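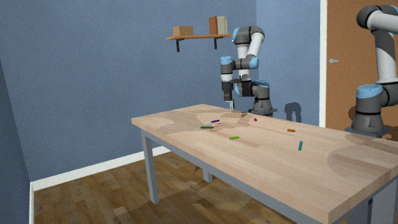 Derese Two-Arm Bench: simulator pack for school robotics clubs

Home > Clubs and classes > Simulators > Derese

Derese gives a club two robot arms, a table and a supply of coloured pegs, and never needs any of them picked up off the floor at the end. It runs on ordinary school computers, including the ones at the back that everybody avoids.

We wrote it for the Hulham after-school club, where one real arm was shared by a long queue of pupils, most of whom spent their evening watching somebody else's elbow. With Derese each team gets its own pair. The queue has moved to the biscuits.

What your teams will do

The pack follows the Peg Round of the Gronbridge Schools Challenge. Pegs start on their sides at random angles. Teams write a program that picks each one up and stands it in the right place, using one arm to begin with and both once they feel brave. A run lasts 300 seconds. This sounds generous until the second arm joins in.

There are 7 lessons, each written for a session of an hour or so:

1. Moving one joint at a time
2. Moving several joints, and finding the table with them
3. Opening and closing the gripper
4. Picking up a peg that is lying down
5. Sorting by colour
6. Two arms, one table
7. A full Peg Round against the clock

Lesson 6 is the one teachers write to us about. Allow two sessions for it, and possibly a third for the discussion of whose arm had right of way.

In the pack

Derese simulator, site licence for one school or club
Lesson notes and pupil sheets, printable
Worked programs for every lesson, kept in a locked folder (the password is on the licence letter, so please don't pin that up)
Peg Round scoring tool, same rules as the Gronbridge event
Replay viewer, for settling arguments

Pupils can program in blocks or in Python and swap between the two. Blocks turn into Python happily. Python turns back into blocks with a certain amount of sulking, and anything with a clever loop in it will probably stay as it is.

What you will need

A computer with 4 GB of memory or more
Windows or Linux
A mouse (trackpads work, but we have seen the faces)
An internet connection for installing; none after that

Common questions from clubs

Can we change the room? You can change the wall colour, the floor and the peg colours from the Settings menu. Pupils will find this menu before they find lesson 1.

Does it collide properly? Yes. Arms stop when they meet each other or the table, and the run is marked as a fault. The fault sound can be turned off, and we suggest doing so early.

Will a program written here run on a real arm? On the Ekuvora classroom arm, yes, using the export button. Start at a slow speed. Real pegs roll further than you expect.

Ordering

Licences run for 5 terms from the day you install. Orders placed in August are sent out before the start of the autumn term. Schools may pay by invoice; please put the club's name on the order as well as the school's, or the pack tends to end up in the music department.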